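22nd October
Notebook, street names coding, Cernbridge set

Second pass on the renaming petitions. Yaa and I coded separately, same codebook as in August, with the change to field D (who asked for the new name). Raw scans are on the shared drive under Roussel, typed text next to them.
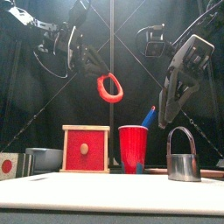
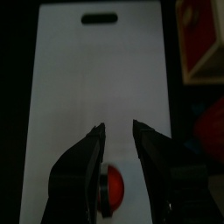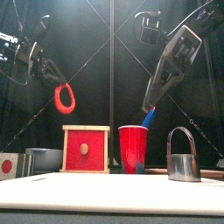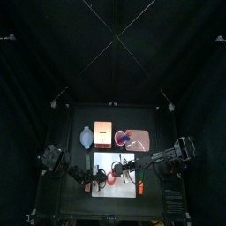 Set is 1,570 petitions after removing duplicates. We disagreed on 63. Most are in field D again. The old code "residents" was catching party branches that signed as residents of the street, so a petition drafted in the Vister branch office and one drafted on a kitchen table came out the same. New rule: if the letterhead or the covering note names a party, code as party, even when every signature gives a home address. If the only evidence is the typewriter or the phrasing, leave as residents and put a note in the margin column. Quentin wants a separate code for "probable party." I don't. We can't apply it consistently on the carbon copies.

Field F (stated reason) is in better shape. "Former regime" and "foreign rule" still overlap for streets named after governors who served under both. Coded to whichever the petition mentions first. Crude, but both of us got the same answer on every case we tried.

Problem with the council replies. Box 5 has the replies filed by date of the vote, the other boxes by date received. I had been reading them all as date received, which makes the council look much faster than it was in box 5. Delay figures from the last draft are wrong for that box. Pulled the table. Ekaette is to re-enter the dates from the minute book and leave the old column in place for comparison.

Clarkovine Square: 2 petitions with the same text and different proposed names. Not duplicates, both kept. The minutes record one vote only, and the clerk did not write down which name was put to it. Asked Noémie whether the district gazette for that month survives.

To do:
- adjudicate field D with Aurélien, neither coder in the room
- rerun agreement after that, per field, not pooled
- codebook: write up the letterhead rule
- check whether the ward map predates the boundary change. If it does, the ward column has to be redone from the addresses

Street Names Project notebook | Contact: Yaa Annan | Back to top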